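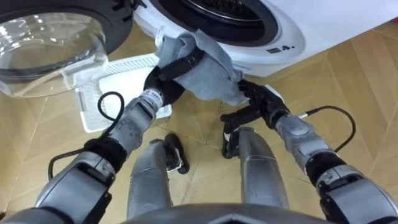
I bought the Skomari front loader back in November, after my old top loader finally gave up on me, and I wanted to live with it a good long while before writing anything. It cost me 466 dollars, and I'll admit I stood in the store for ages, going back and forth between it and the Prutberg (a bit bigger, a lot louder).

Well, I'm so glad I went with the Skomari! Towels come out soft, the spin is strong, and the quick wash takes 16 minutes, perfect for a few dish cloths before company comes. My one real gripe is the rubber gasket – it likes to hang on to lint, so I wipe it down every Sunday and leave the door open overnight.

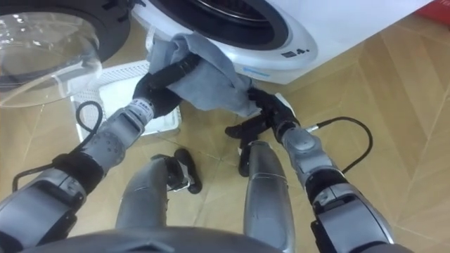
Pandey wrote back that the gasket on theirs never gave any trouble, but that the normal cycle felt terribly long, and they wished they'd known that going in. Fair enough, it is long. I start mine before supper and forget all about it.

The beeper at the end is also louder than I'd like, and I still haven't found a way to turn it down. Even so, I'd buy it again, and my sister is already asking where the sale was. Four stars from me.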